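Startseite Fragen Themen Anmelden Hilfe

Schneidebrett aus Holz riecht nach Zwiebel, was tun?

Gefragt von Muireann Tierney

Ich habe seit zwei Jahren ein Brett aus Buche, auf dem ich fast alles schneide. Seit April riecht es ständig nach Zwiebel, auch nach dem Spülen. Spülmittel und heißes Wasser habe ich schon durch. In die Spülmaschine will ich es nicht stecken, mein letztes ist darin gerissen. Außerdem ist die Oberfläche inzwischen rau und an einer Ecke leicht grau. Kann man das retten oder muss ein neues her?

2 Antworten

Finbarr Hanrahan

Wegwerfen brauchst du es nicht. Grobes Salz auf das Brett streuen, eine halbe Zitrone nehmen und damit kräftig reiben. Zehn Minuten liegen lassen, abspülen, hochkant trocknen lassen. Bei Zwiebel muss man das manchmal wiederholen. Natron geht auch, als Paste mit wenig Wasser, aber nicht auf Eiche, die kann davon dunkel werden.

Gegen die raue Oberfläche hilft Schleifen. Erst Körnung 120, dann 180, immer in Richtung der Maserung. Danach das Brett feucht abwischen, trocknen lassen und mit 240 noch mal drüber. Durch das Wasser stellen sich die Fasern auf, und die nimmt man mit dem letzten Schliff weg. Der graue Fleck verschwindet meistens schon beim ersten Durchgang.

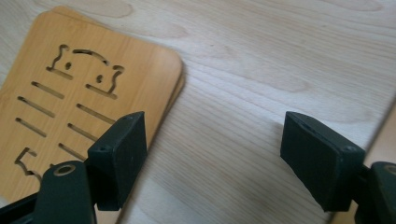
Welches Öl nimmt man nach dem Schleifen?
Leinöl oder Walnussöl aus dem Lebensmittelhandel, dünn aufgetragen und nach 20 Minuten abgewischt. Olivenöl härtet nicht aus und wird irgendwann ranzig.

Das Ganze zweimal machen, dazwischen einen Tag warten. Frisches Leinöl riecht selbst ein paar Tage, das gibt sich. Ich lasse Bretter nach dem Ölen 7 Tage stehen, bevor wieder etwas Nasses draufkommt. Öllappen nicht zusammengeknüllt in den Müll, die können sich selbst entzünden. Ausgebreitet draußen trocknen lassen.

Mairéad Noonan

Ich habe für Zwiebeln und Knoblauch einfach ein eigenes Brett aus Kunststoff, dann hat man das Problem nicht. Essig hat bei mir nichts gebracht, hat dann nach Zwiebel und Essig gerochen.

Kommentar von Muireann Tierney: Danke euch. Salz und Zitrone zweimal gemacht, man riecht es nur noch, wenn man mit der Nase direkt drangeht. Schleifpapier besorge ich noch.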